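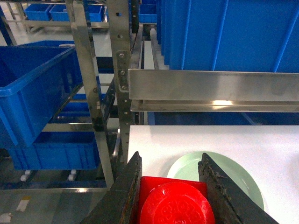
Usman Awan thinks the blue bins should come off the back of the bench altogether and go on the floor rack. His argument is that anything stored above arm height gets put back wrong, and that we lose more time looking for parts than we would ever spend bending down for them. I said I'd give it until Thursday before moving anything.

Notes for the small-parts bench, October.

Started at 8:30 with the top surface. Wiped it down with the Zodel cleaner, let it stand, wiped again with plain water. The Zodel leaves a film if you skip the second wipe and labels won't stick to it afterward. The old tape marks by the front edge came up with a plastic scraper. There is one brown ring near the left side that did not come up. Leaving it.

Small stuff next. Everything without a home went into one pile on the bench and got sorted by what it is, same as last time. Plastic caps and bases together, plates and shallow dishes together, hardware in the tray. Anything red with a cap on it goes with the stamps and closures, including the one with the raised pattern on top. Tyson had that group listed under "lids" in the old sheet and I changed it to "caps, patterned" so it can be found. If somebody wants it changed back, write it here first.

The mint plate stays on the bench as the catch dish. It is shallow enough to pick from and the pale color makes dark screws easy to see. Do not use it for adhesive. We lost the last one that way.

Shelf bracket. Checked the bolts at the mounting plate with a wrench, by hand, no torque value because we never wrote one down. One took a little under a quarter turn and the others were fine. Marked the heads with paint pen so we can see if anything walks. The bracket is level now as far as the short level can tell. The long level is at Hurach with the rest of the install kit and should be back next week.

While I was there I looked at moving the bracket up on the post. The holes in the post make it easy enough, but going higher puts the lip right in front of the bin labels. Going lower gets in the way of anything tall on the table. Left it where it is.

Bins. Pulled them down one at a time and emptied them on the side cart. Contents against the sheet:

Foam offcuts: threw out most of it. Kept the pieces big enough to line a drawer.
Cable ties: sheet said 600, the unopened bags add up to 200. Corrected the sheet. Asked Tyson to put them on the Pridbridge order.
Bajwa clips: 12 left, all the small size. The large ones are on the Pridbridge order too.
Felt pads: fine.
Mixed caps: sorted as above.
Unlabeled bin: packing paper and an instruction sheet for a drawer slide we no longer have. Recycled.

The bins themselves got a rinse in the big sink. Dust sits down in the ribs and a cloth doesn't reach it, so use the bottle brush. They need to dry upside down. I put them back too early the first time and had to take the felt pads out again.

Labels: printed new ones with larger type. The old ones were fine up close but you can't read them from the stool. Put them on the upper part of each bin and pressed them flat with the roller. Will see whether they hold on the ribbed side. If they lift at the edges we should try tie-on tags before we buy a different tape.

11:40, Tyson Poirier came by and asked for the front 4 inches of the bench to be kept clear at the end of the day so the cart can park against it. Fine with me. I put a line of masking tape down for now. He also wants the order sheet moved from the clipboard to the inside of the cabinet door. Did that after lunch.

On Usman's point about the floor rack: I measured and the bins would fit, but only in a single row, and the bottom shelf is taken up by the vacuum. We'd have to find a place for the vacuum first. My preference is to keep the light bins up and move only the hardware down, where the weight should be anyway.

Still open:
brown ring on bench top
torque value for bracket bolts
long level back from Hurach
Pridbridge order, check it includes both sizes of clip
floor rack, decide with Usman

Print this page
E-mail this page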